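Goal estimate drifts while the arm is over the reference (block copy task, fixed camera)
Forum: Perception and Planning
Thread starter: tmarsh_ctl

tmarsh_ctl wrote:

Task is structure copying. A reference arrangement sits inside a drawn rectangle, matching cubes sit outside it, and the arm has to reproduce the arrangement outside the rectangle. Reference for this batch is an L: orange and red side by side, blue behind orange. Single fixed RGB camera, no depth. Flirkix for cube pose, Lokska for motion planning, own task layer in Python. 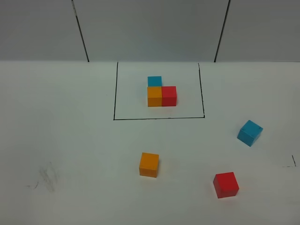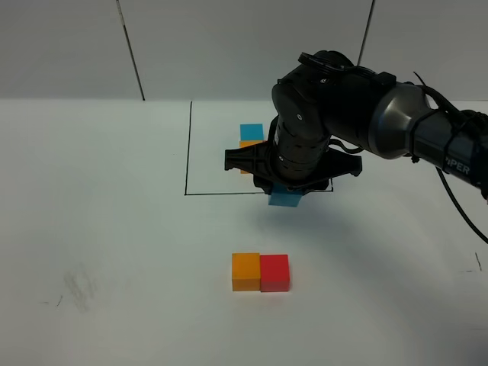
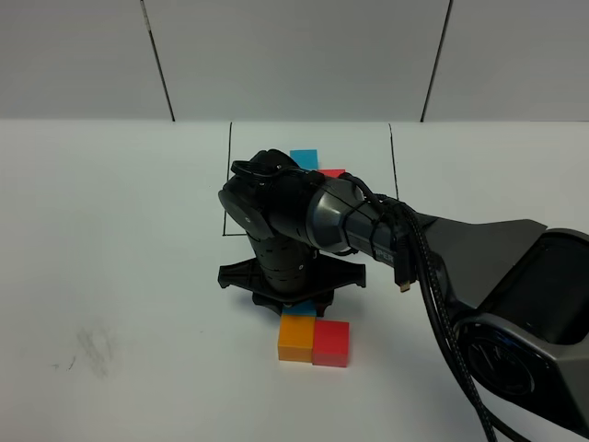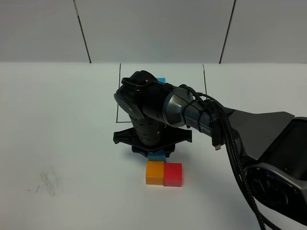

The task layer runs a plain loop. Read cube poses, split them into "reference" and "loose" by testing each centroid against the rectangle, turn the reference set into a relation graph, diff it against the loose set, choose the next cube, plan, execute, repeat. Both sets are refreshed on every Flirkix update.

It worked in simulation, where I had perfect poses and no occlusion. On hardware it completes 54 of 66 trials. The twelve failures are nearly all on the blue cube, which goes last. Two kinds:

A) The goal graph changes during the transfer. The log shows the reference going from three nodes to two, then back to three with a different relation. Lokska gets a new target and replans in mid-motion. Usually the arm stalls over the rectangle and the watchdog stops it.

B) The cube is released at a sideways offset from where it should be. It ends up behind the joint between orange and red when it should be square behind orange. The grader marks that as a fail because "behind(blue, orange)" has a lateral tolerance.

I have tried raising the Flirkix confidence threshold, which makes A worse, and lowering it, which gives me phantom cubes. Has anyone handled this without adding a second camera?

kestrel_arm wrote:

Why is the reference being refreshed at all? It doesn't move. Send the arm home, take one detection, build the graph, freeze it. Failure A goes away.

tmarsh_ctl wrote:

I want the option of changing the reference during a run. The next batch includes interrupted trials where a person moves a reference cube halfway through and the system is supposed to notice.

kestrel_arm wrote:

Then refresh it only when the arm is at home. You know the joint state. There is no useful information about the reference in a view where the wrist is between the camera and the cubes, and you are feeding that view into your goal.

oddly_convex wrote:

Home-only is stricter than it needs to be. You have the URDF and a calibrated camera, so render the arm's silhouette at the current joint angles, dilate it by your calibration error, and mark every cube whose last known footprint falls under the mask as "not observed". Not observed is a different state from absent. Your log going from three nodes to two says you are treating a missed detection as a removal.

We keep three values per cube: seen, occluded, missing. Only "missing" can edit the graph, and a cube can only become missing if its expected footprint was clear of the mask and the detector still returned nothing. That gives you updates whenever the arm happens to be out of the way, without a trip home.

kestrel_arm wrote:

Correct in principle. In practice the silhouette is wrong wherever there are cables. They are not in the URDF and they move. We had a loop of cable below the forearm that covered one cube in certain wrist poses and the mask never knew about it. Cube goes "missing", graph gets edited, same bug with more code in front of it.

oddly_convex wrote:

Pad the forearm link with a fat capsule on the side where the cables hang. It costs you some observations. It does not cost you correctness.

kestrel_arm wrote:

A capsule big enough to contain a swinging loop hides most of that half of the table. At that point you have written home-only with a renderer attached.

tmarsh_ctl wrote:

I have the same cable situation, for what it's worth. They are strapped along the forearm but there is enough slack that they hang well below it. I can try the capsule on recorded joint data and see how many clear views per trial are left.

ruthven wrote:

Separate question. How exactly do you test a centroid against the rectangle? In pixels or in table coordinates?

tmarsh_ctl wrote:

Pixels. Four corners clicked once, point-in-polygon.

ruthven wrote:

Then part of A is not occlusion. A cube in the gripper is above the table plane, so in the image it is shifted toward the back compared to where it would be if it were resting on the table. During a carry near the near edge of the rectangle it can land inside your polygon. The task layer now has an extra reference node, or it matches the held blue to the reference blue because both are blue and one of them is hidden. Look at the timestamps for your "different relation" events and compare them to when the held cube is near that edge.

tmarsh_ctl wrote:

Checked. In the A failures the changed relation always involves blue, and in every one of them the held cube is blue and close to the lower edge of the rectangle. So the reference blue drops out, the held blue takes over its ID, and the graph is rebuilt around the gripper position. That also explains the stall. The target is defined relative to something that moves with the arm.

ruthven wrote:

Right, it is chasing itself. Do three things regardless of which side you take in the masking argument:

1. Remove the held cube from the detector output. From gripper close to gripper open, its pose comes from forward kinematics plus the grasp offset and from nowhere else.
2. Do the rectangle test in table coordinates, and only for cubes whose height hypothesis is "on the table".
3. Give reference cubes and loose cubes separate ID pools. Color is not identity when each color appears twice.

kestrel_arm wrote:

Agree with all of that. I would still freeze the graph.

mz_planner wrote:

On failure B, what does your release sequence look like? If Lokska is set to accept target updates until contact, the final lateral position is whatever the last accepted update said. The wide mounting plate on that gripper sits right over the cubes at release height. Any pose you get for orange or red at that moment comes from a partial view of the front faces, and a centroid from a partial view is biased.

tmarsh_ctl wrote:

Updates are accepted until the gripper opens. Pipeline latency is 300 ms from exposure to target, so the last update is also stale by then. I assumed that was harmless because the orange and red cubes are not moving.

mz_planner wrote:

Stale is harmless here. Biased is not. If the plate covers part of the orange cube, the visible patch shrinks on one side and the fitted center moves to the other. Flirkix will also sometimes join two touching cubes into one blob if the edge between them is lost, although the color difference should save you with orange and red.

Take the orange pose at pre-place height with the wrist pulled back, store it, then descend open loop in Cartesian space. The descent is short. Your arm's repeatability is much better than your detector when the view is blocked.

oddly_convex wrote:

Open loop is fine if the hand-eye calibration is fine. I would check that before trusting a blind descent. Uliana Kobzar posted a script in the tools section that fits the camera-to-table transform from cube placements only, no checkerboard. Place one cube at a grid of known positions with the arm, retract, detect, fit. It also reports the residual by region, and that matters more than the mean. Ours was good in the center and bad toward the wall.

tmarsh_ctl wrote:

Ran it this afternoon. Residual is 2 mm or better across the near half of the table and gets worse inside the rectangle. That is acceptable, since I only need relations from inside the rectangle and metric poses from outside it.

mz_planner wrote:

Fine. Then B is the partial view and not the calibration.

halvard_n wrote:

Coming at this from the grasping side. Has anyone asked whether the cube slides in the fingers? If blue is grasped off-center, FK plus a nominal grasp offset puts it in the wrong place no matter how good the target is. We use Walo to log finger position at close, and the width tells you about one axis only. Sliding along the finger pads is invisible to it.

mz_planner wrote:

It would show up on every cube, though, and the failures are nearly all on blue.

halvard_n wrote:

Only blue has a neighbor that the grader compares it to from behind. Orange goes down first with nothing to compare against, so an off-center grasp there costs nothing. I would not rule it out from the pass rate alone. Compare the pose before the grasp with the pose after release and retract, for all three colors.

tmarsh_ctl wrote:

Fair. I did that from the logs. Pre-grasp to post-release error is small for orange and red and larger for blue, and for blue the error has the same sign every time. A grasp slip should be scattered since the loose cubes start at different angles. I am taking that as support for the partial view explanation, but the sample is small.

Status so far: held cube filtered, separate ID pools, rectangle test moved to table coordinates. Replaying the old logs through the new task layer gives no spurious graph edits except in one trial, where reference red goes missing behind the forearm. That is the cable or the forearm itself, I cannot tell from the replay.

kestrel_arm wrote:

That one trial is my argument for updating at home only.

oddly_convex wrote:

It is also my argument for the occluded state. With that in place red would have been held at its last pose.

tmarsh_ctl wrote:

I will implement the occluded state with a forearm capsule and keep home-only as a config flag, so both can be run on the same trials. Interrupted trials will need a detour to a clear pose either way, since the person can move a cube while the arm is over it. Cheng, our trial runner, can already schedule a detour between pick and place, so that part is a config change. Target updates in Lokska are now locked at pre-place height.

ruthven wrote:

Log the mask coverage per cube along with the graph edits. When it does fail you will want to know what the system believed it could see.

tmarsh_ctl wrote:

Added. I will post the comparison under this thread once both modes have been through the full set of 66.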